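# Is the "family making day" at the Hallton craft museum worth 900 a year in membership?

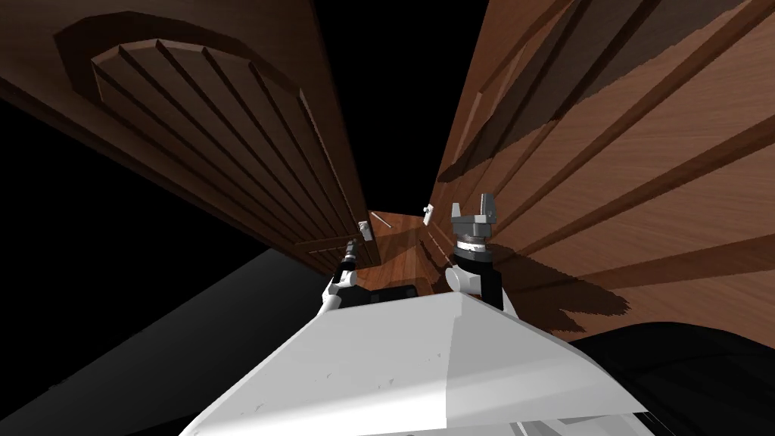 *Arched panel cabinet, doors nearly closed*

Posted Mon 17 July

My sister keeps telling me to buy the family membership at the Hallton because members get into the making days free. The top tier is 900. I have two kids, six and nine, and I've been to enough of these to be wary. Last time, at a different place, "hands-on sculpture" meant a lump of clay the size of a walnut and a line for the sink. The flyer says "explore carving and relief with visiting makers." Explore how? Do the kids get tools, or do they watch a guy use tools? And do the galleries stay open on those days? The website says "some rooms may be affected," and that could mean anything.

Not looking for a sales pitch. Has anyone been?

-- tiredinNamham

**Kedir Moges**

I've been to 4 of them. Short version: don't buy the 900 tier for this. The basic family one covers making days too, it's just buried on the second page of the form.

The carving is soap and soft foam block with plastic tools. Your nine-year-old might get an hour out of it. Your six-year-old will be done in ten minutes and want a snack. There was a woman from the Rey workshop doing real relief carving at a bench, and she was good, but it was look and don't touch.

On the galleries, call the morning of. In December they were changing over the furniture show and the whole upstairs was shut -- no discount, no sign at the door. I got as far as the stairs before a guard told me. The 1930 wing downstairs was open and my kids liked it more anyway.

Also, they claim 3000 people came to the last one. I was there. I don't believe it.

**plumbago**

We love it!! Go early, parking is bad

**oldglazer**

I disagree with Kedir a little on the foam. My grandson took his home and kept at it for a week. But I agree about the price. Go once as a walk-in before you join anything. If they tell you walk-ins are full, ask again at the desk, as people who reserve often don't show up.

The Tistia studio across the river does a Saturday clay class for kids with a proper kiln. You pay per visit and somebody there will answer the phone.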